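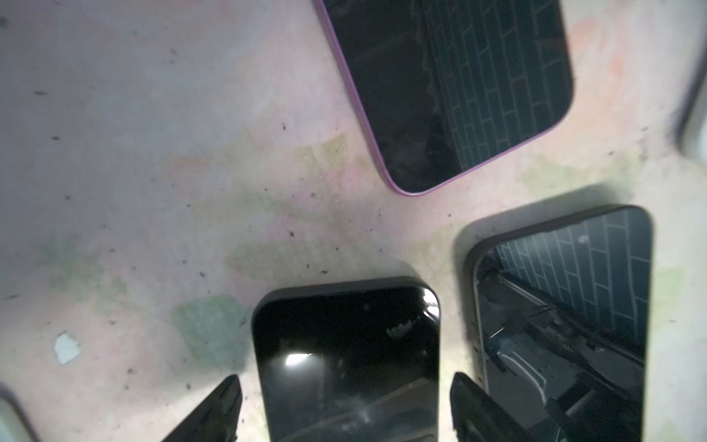 Ticket: Phone pickup demo stalls after the first grasp
Site: Gernthorpe workshop, August open day
Status: Waiting on customer

Hello Skilteo support, and thank you again for being so patient with us on the phone this morning!

We're running the phone sorting demo for our visitors, and the gripper closes on a phone nicely, lifts it a little, then stops with "object lost" (the phone is still between the fingers when it says so). The children at the front think it's wonderful either way, but we have another group at 9 and would love to show them a whole cycle.

What we've tried so far:
- Restarted the controller. No change.
- Raised the close force from 8 to 9. It got a bit further, then the same message.
- Wiped the fingertips with a dry cloth. No change.

I do wonder about the glossy screens, as our wall tiles show up in them quite clearly.

Reply from Skilteo:
Thanks for such a careful write-up, it's a real help. Please put the force back to 8 for now. In the Drindomeo panel, open Grasp Check and look at the hold timer. New installs come set to 400, and for flat, smooth items we'd like you to try 4,000. Save, home the arm, and run one phone on its own before the visitors come in. If the message comes back, export the log while it's still on screen and attach it to this ticket.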